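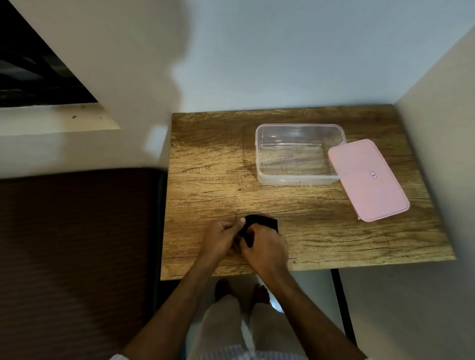 Clear container and pink lid on the table

3. Setting up the Relow match timer

The Relow timer is used by the table official in five-a-side and futsal matches. Please read this section completely before the first match.

1. Put the timer on a flat table beside the halfway line.

2. Hold the MODE button for 3 seconds, until the display shows SET.

3. Choose the length of each half with the arrow keys, then press OK.

4. Choose the number of time-outs for each team. The factory setting is 2.

Note: The timer keeps your settings when it is switched off. It does not keep the score.

5. Connect the horn cable and press TEST. The horn must sound one time.

Caution: Do not test the horn when a person stands close to it. It is very loud. 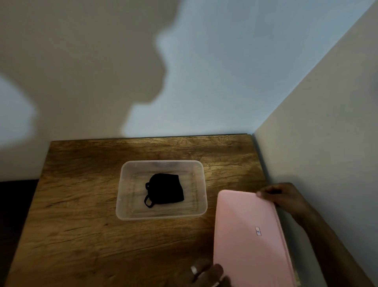 4. Stopping the clock

Press STOP when the referee gives the signal, and START when the ball is again in play. If the display shows error 1061, the horn cable is loose. Switch off the timer, push the cable in fully and switch on again.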